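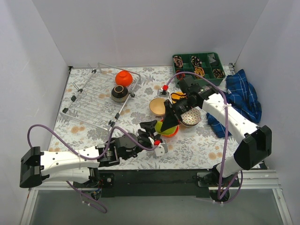
Home Manuals Parts Patterns Contact
Search this site Go
Print this page E-mail this page

Forari 406 Sewing Machine: Owner's Guide
Section 4. Setting Up for Tablecloths and Other Big Flat Things

By Lilian Massawe

If you've worked through Section 3 you have a threaded machine and a wobbly line of practice stitches on a scrap, and that's all you need to start on a tablecloth. I love hemming tablecloths! They're four straight lines and four corners, and the 406 is happy to do them all afternoon as long as you set it up right. I've put my own settings in here. Yours may end up a little different, depending on your cloth.

What you'll want within reach

The extension table (the big flat piece that was under the foam in the box), a walking foot if you bought one, a size 80 needle, a seam gauge, pins or clips, an iron, and polyester thread. I buy the 500 meter spools from Nzioka because I hate running out on the last side.

4.1 Fitting the extension table

1. Turn the power off. Yes, even for this, your foot will find the pedal.
2. Slide the accessory tray off to the left. It sticks the first few times, so wiggle it.
3. Unfold the legs on the extension table and push the table in from the left until it clicks against the free arm.
4. Run your palm across the join. If you feel a step, turn the little screw at the bottom of each leg until you don't.
5. Check the bobbin door still opens. If it won't, the table is pushed in crooked.

Note: The legs are threaded the ordinary way, clockwise to make them shorter. The printed sheet that shipped with the early machines had this backward. Sorry about that.

Caution: Don't lift or carry the machine with the extension table on. The clips are plastic and they will snap.

4.2 Washing and pressing the cloth

1. Wash the fabric the way you plan to wash it for the rest of its life. Cotton shrinks, and it shrinks more in one direction than the other, and you'd much rather find that out before you cut.
2. Dry it and press it while it's still a tiny bit damp.
3. Pull it square. I get someone on the opposite corner and we both lean back, gently, then swap corners.
4. Trim off the selvages, which pucker in the wash if you leave them on.
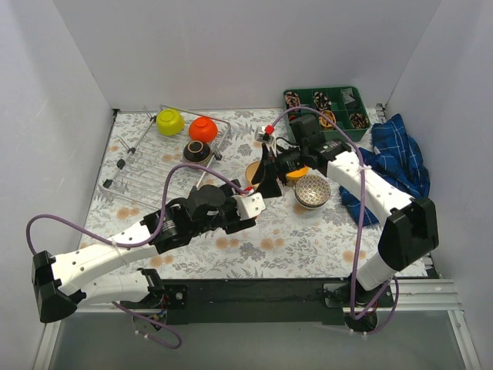

Pale cloth with a floral print in gray-green and soft orange.

A scattered print is the easiest thing in the world to hem, so if you're picking your first fabric, pick one of those. Stripes and checks will show you every place you drifted. With a scattered print you only have to decide which way is up (some of them don't even have an up) and get on with it. The Jirura fabric shop by the bus station has a good remnant bin for this, and it's at its best in August.

4.3 Cutting to size

1. Measure the table, length and width.
2. Decide on your drop, the part that hangs down. I like 8 inches for everyday. More than that and it ends up in your lap.
3. Add the drop twice to each measurement, once for each side.
4. Add two more inches to the length and two to the width. That gives you an inch all the way around for the hem.
5. Chalk your lines and then measure them again before you cut. Measure both diagonals as well, and if they don't match, your rectangle is leaning.

4.4 Machine settings

Stitch: straight, center needle
Stitch length: 3.0
Top tension: 4, down to 3.5 for thin cotton
Foot pressure: 2
Speed slider: halfway

The 406 tops out at 630 stitches a minute. You don't need anywhere near that for a hem, and on a long edge the cloth starts pulling ahead of your hands if you go flat out. I keep the slider in the middle and put my foot down all the way, so the speed stays even.

Note: If you're using the Kevitz walking foot, set the foot pressure to 1. The lever on the side of the foot has to sit over the needle clamp screw. If you hear a clacking noise, it isn't, so stop and refit it.

Caution: The walking foot won't clear the widest zigzag. Check that you're on straight stitch by turning the handwheel toward you through one whole stitch before you touch the pedal.

4.5 Pressing and sewing the hem

1. Fold the edge over half an inch to the wrong side and press. Do all four sides.
2. Fold over another half inch and press again. Leave the corners alone for now.
3. Open out one corner. Fold the point in until the crease lines meet, press it, and snip off the tip.
4. Fold the two sides back down over it. You should get a neat diagonal line. If there's a gap, move the first fold in a hair and press again.
5. Clip or pin the corner. Repeat on the other three.
6. Start in the middle of a long side, wrong side up, with the inner fold running just under the left edge of the foot.
7. Take three stitches, back up three, and go.
8. At each corner stop with the needle down, lift the foot, turn the cloth, drop the foot.
9. When you get back to where you began, overlap by an inch and backstitch.

Caution: Take pins out before they reach the foot. Hitting one can break the needle, and the tip flies. I wear my glasses when I sew for exactly this reason.

Note: Hold the weight of the cloth up! Most of the crooked hems people bring me come from fabric hanging off the end of the table and dragging. Put a chair on your left, pile the cloth on it, and feed it up in loops.

4.6 If it looks wrong

Loops on the underside: rethread the top with the foot up.
Skipped stitches: new needle, pushed in all the way, flat side to the back.
Wavy edge: lower the foot pressure, then press with steam. Often the steam alone fixes it.
Thread nest at the start: hold both thread tails behind the foot for the first few stitches.

Napkins use the same folds with a narrower hem, and they're in Section 5.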